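3.2 Appliance safety rules

Every Restix session on kitchen appliances follows one rule we are especially pleased with: mains power stays disconnected, and the plug must stay in view of at least one camera.

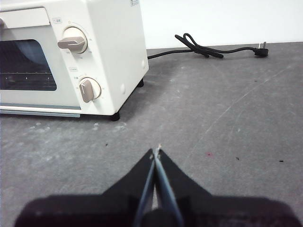

Figure 2. Wrist view: toaster oven, cord and plug, with the gripper closed.

Knob settings are logged before each trial, and a fixed view is kept alongside the wrist view. Poon's audit of 594 episodes made us love this second camera — it settles arguments fast!
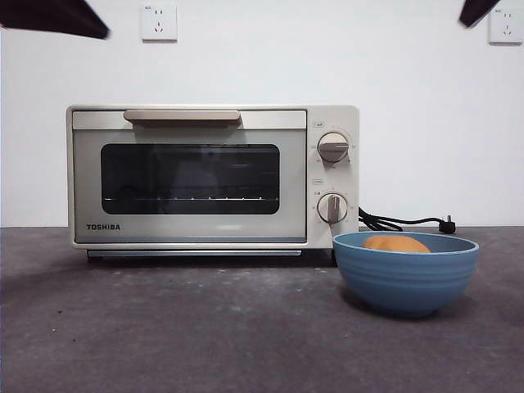
Does the rule also cover battery-powered appliances? Batteries come out before the session starts, and the operator records this in the log.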